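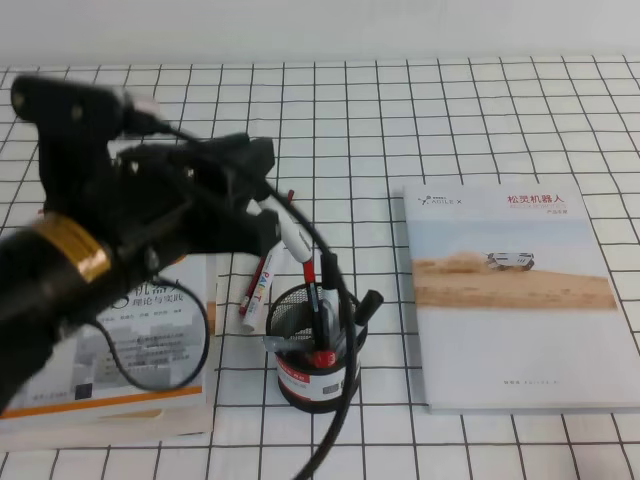

September 20, 2025

Writing table, tidying and labels. Present: me, Delyth Powell for the first hour.

The table with the grid cloth has become the place where everybody puts down what they have in the hand. I want to decide what stays on it before we copy the arrangement for the Gollano room in December.

Pen holder. The black mesh one stays. I like that it is heavy enough not to fall when one takes a marker quickly. The label band with the red and black print can stay on too, I tried to lift a corner and it leaves glue. Markers go in standing up. The red-capped white one is good for the big labels.

Paint marker. I would prefer it lying flat, as it is now, and not in the holder. Delyth says the Humphreys people store theirs standing with the tip down and have no trouble. Ours leaked in the drawer in spring, so I am careful. To test: one flat, one standing, 4 weeks, same shelf.

Pens. The red pen is for corrections only – please do not take it to the meeting room. I wrote this also on the board.

Books. The robotics book with the orange stripe on the cover (机器人, theory and practice) belongs to the shelf by the window. I use it for the chapter on joints and I forget to bring it back, this is my fault. My Chinese is still slow, I need a full evening for a few pages.

Brochures. We keep one copy of each supplier on the table and the rest in the Lona box. The AgileX one can lie out, visitors like to look at the cover with the little white vehicle in the desert and all the dust behind it.

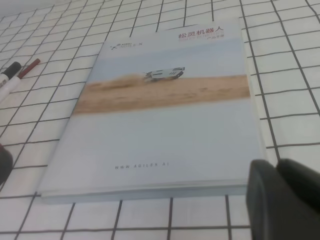
It is thicker than the other brochures we have, so it does not fit in the plastic sleeves. Delyth proposes the wide sleeves from Plulura, a pack of 75. I find this too many for our needs, but the smaller pack is not sold anymore. I will ask if Gollano wants to share.

Grid cloth. It is useful for putting things straight, but paint does not come out of it. Before using the paint marker, put a sheet of paper under.

Still open:
– order sleeves (Delyth)
– labels for the shelf by the window (me)
– new place for the Lona box, it blocks the socket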